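How to clean the outside of a window that does not open fully?

I moved to a rented room in September and the window has dark frames in a pale wall. The outer glass collects dust from the street. I can put only one arm out. Is a pole of 400 mm enough?

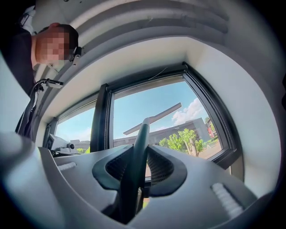

Fung-ping Lu: Measure your glass first. For mine I needed a longer pole, with a soft cloth on the end and very little soap. Do not lean out.

Second answer: ask the landlord, mine paid for it.

Related questions
Black marks on window rubber (7 answers)
Is Rivska glass spray safe for paint?
Mok squeegee leaves lines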